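From: Roswitha Seidel
To: Skarari robotics club list
Date: 7 Nov 2025
Subject: Re: tray task, grasp height

Waltraud Frerichs wrote:
> The Malletti branch fails at the tray more than I expected.
> Is the wrist target wrong, or is it the wall
> clearance? I have left both at the September values.

Waltraud,

The wrist target is fine. Clearance is the problem. I ran 18 episodes on your branch and 7 stopped on contact with the tray wall, all with seed 222. Raising the approach by 2 cm cleared every one of them.

Grasp height should be set per container and kept out of the global config. The current value dates from the Rothe exercise, which had no containers at all. With the fingers pointing straight down and their tips inside the cardboard tray, the low walls leave little margin for a sideways move, so lift first and translate after. The yellow block behind the tray needs its own keep-out zone. I will push the change to the Flilham repo tonight. Please rerun with your seeds.

Roswitha

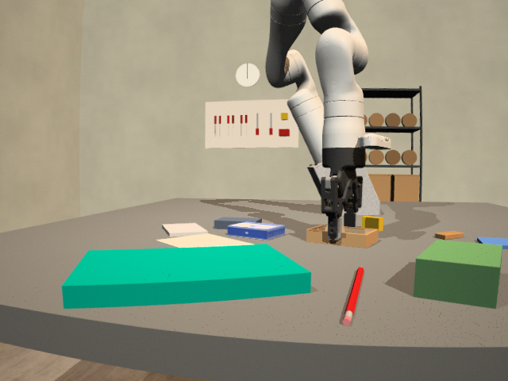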